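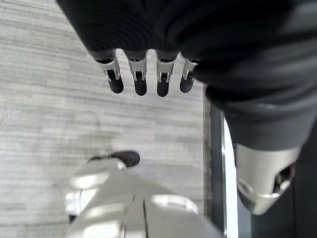

Shop > Covers and sleeves > Lalleck Arm Sleeve

Lalleck Arm Sleeve, black
Soft cover for home-built robot arms and hands

Price: $98 for one pair (left and right)
Made to order by Flivov, in the shared workshop at Cistau

14 shares | 4 comments

The Lalleck is a black fabric sleeve for the forearm and wrist of a robot that you build by yourself or with friends. It covers the cables, the elbow joint and the upper part of the wrist, and it leaves the fingers free. We made it first for our own two-arm build and after some months other members of the workshop asked if they can have one also. Now it is a product with its own page.

If your robot stands in a room with people, you will know the problem. An open forearm is full of small things which catch. Cable ties catch on the edge of the table, a connector goes out by itself in the middle of a movement, dust from the carpet goes into the joint, and a visitor puts a hand exactly where the elbow closes. A cover does not solve everything but it solves a good part of this.

What is in the bag

Two sleeves, one left and one right. They are not the same and have to be put on the correct side, the seam goes to the outside of the arm.
Four hook-and-loop straps, two for each sleeve.
A strip of the same fabric for repairs.
One printed page with the measuring guide.

You need to have: a soft tape measure, small scissors, and the patience to route your cables again. The sleeve does not forgive cables which were tied too short.

Fabric and cut

The fabric is a knit with a soft rib, which stretches much across the arm and only a little along it. We tried several others before. A smooth sports fabric looked very nice on the table but crept up the arm with every bend of the elbow, until all of it was collected at the shoulder. A woven fabric stayed in place and then stopped the elbow before its end position, so the motor was working against the cloth. The knit is the compromise and we are content with it.

The sleeve is cut longer than the arm on purpose. You will have folds at the wrist when the arm is straight, and these folds are the reserve for when it is bent. Please do not shorten the sleeve to make it look tidy. Two customers did it and both have ordered again.

The end at the wrist is long enough to roll. Rolled down, it comes over the first part of the hand and protects the wires at the base of the fingers. Rolled up, it leaves the wrist housing open and you can reach the screws without taking off the strap. During a build we leave it rolled up nearly all the time.

Which hands does it fit

It was drawn for hands with metal fingers and a round wrist housing, because it is what we have. Other shapes are possible if you can pass the hand through the opening with all fingers hanging straight. Take the measure at the widest place, normally over the knuckles, and write it in the order form together with the length from elbow to wrist.

It does not fit well on:

– plastic hands with large outer shells. The fabric goes into the gap between two shells and stays there.
– parallel grippers with external rails.
– any hand where the thumb cannot be folded in. You would have to take off the thumb each time.

If you are not sure, send us the drawing or a sketch on paper. Surachet Mahawong answers these messages, usually in the evening after the workshop.

How to put it on

Switch off the arm and disconnect the battery or the supply. We write this first because we have seen what happens.

Move the arm by hand until it hangs down, with the fingers pointing to the floor. This is the best position. The fabric then falls in the direction you want and you do not work against the weight.

Turn the sleeve inside out up to the middle. Pass the hand through and pull the fabric up over the fingertips, one finger after the other if needed. Be careful with the tip pads. Soft pads hold the knit very strongly and if you pull you can take off a pad that was only glued. A thin plastic bag over the hand helps a lot, take it out from below when the sleeve is up.

Close the upper strap above the elbow. Bend the arm by hand to both end positions and look where the fabric becomes tight. Move the strap, try again. Only after this close the lower strap, behind the wrist and never on the rotating part.

Connect the supply and run the arm slowly, without a load. Look at the current of the wrist motor if your controller shows it. With the sleeve on correctly we see very little difference from the bare arm. If it goes up clearly when the wrist turns, the lower strap is too far forward.

A word for two-arm builds

When both hands work near each other, the sleeve of one arm can come into the way of the other hand. Ours was caught like this in April: the left gripper closed on a loose fold of the right sleeve and then both arms pulled, each one in its own direction. Nothing was broken, but the seam opened and this is the reason for the double seam on the model we sell now. For close work we recommend to roll the cuff fully up and to give the planner a slightly thicker forearm than the real one. If you use a camera near the wrist, check also that the fold does not hang into its view when the palm turns up.

Durability

Tamara Toma put one sleeve on her test arm and let the elbow bend 3,000 times. The fabric was fine. The inner side had become a little hairy at the place where it touches a bolt head, and we advise now to put tape on bolt heads. She has not tested it with oil, with solvents or outdoors, and we make no promise for these.

The sleeve is not a safety device. It makes a pinch point less easy to reach, but the joint below has the same force as before.

Heat

A covered motor is warmer than an open one. For short sessions we did not have trouble. If your elbow motor is already hot to the touch without a cover, please improve this first. There is a version with an open window over the elbow, ask for it in the order form, the price is the same.

Washing

Wash by hand in cold water and dry it flat. Close the straps before washing, or they will take all the fluff from everything else in the basin. Do not iron the straps.

Delivery

We sew in small batches between our other work. Normally an order leaves us in 2 weeks, and before holidays it takes longer. Return is possible if the sleeve was not cut. Spare straps and fabric strips can be ordered separately, write to us for the price.

Page updated Dec 5, 2019

4 comments

Cao
Does the rolled cuff stay up when the hand is shaking? Mine is a fast arm and not a very well tuned one.

Surachet Mahawong
It stays if you roll it two times and not only one. With a very fast arm I would put one small stitch, which you can cut later.

Cao
Put the stitch, it holds. The left sleeve was a bit tight over my knuckles but it went on with the plastic bag.

Tamara Toma
For everybody who asks by mail: gray is not available at the moment. We had only one roll and it is finished.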